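Progress report to the Declercq Fund
Project: Pulska, feature documentary film
Prepared by Mulugeta Bogale, director
6 October 2002

Dear Grethe Hedegaard,

Please find my second report on the film Pulska. It covers the period from the end of shooting in Gastwood until now. The budget sheet follows by post, as you asked last time.

Editing

We have a first assembly of the whole film. It is too long and the middle part is still weak. The story of the two sisters who left acting works well, and I do not plan to change the order there. The part about the old touring cinema has good interviews but they repeat each other. My editor wants to take out one of them completely. I was against this at first, but after watching it again last week I think she is right.

Interviews

All interviews are finished except one. The actress who played the lead in the first Bumeck production agreed to speak with us, then she postponed, and now she asks to see the questions in writing. I have sent them. She does not wish to talk about her marriage or about the newspaper stories of that time, and I have accepted this condition. The film is about her work - I do not need the rest. If she says no, we can use the radio recording, for which we already have permission.

Archive material

Bumeck has given us access to the film cans in their store. Of the titles we requested, 3 are in poor condition and cannot be transferred without repair. The laboratory has offered to repair one reel as a test for 500 euros. This was not in the budget. I would like to take the money from the travel line, where we spent less than planned, and I ask for your agreement in writing before I order the work.

The rights for the songs are more difficult. The composer's family has answered in a friendly way but they have not signed. Without the songs, the opening must be edited again.

Screening

We showed 2 scenes to a small audience in Gastwood, in the same hall where the premiere was held in the old days. People laughed in places where I did not expect it, and some of them stayed to tell us names of extras we could not identify. These names are now in the credits list.

Next steps

The rough cut should be ready for you to see in December. Sound work will start after your comments. I also plan to print 100 posters for the local premiere, but I will wait with this until the title is confirmed - the distributor finds Pulska hard to remember and has suggested two others, which I do not like. 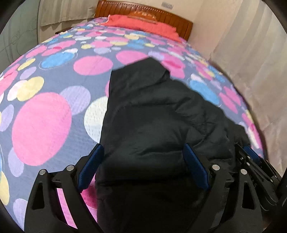
On the title I would be glad to have your opinion too. Please call me in the mornings, when I am not in the editing room.

With kind regards,
Mulugeta Bogale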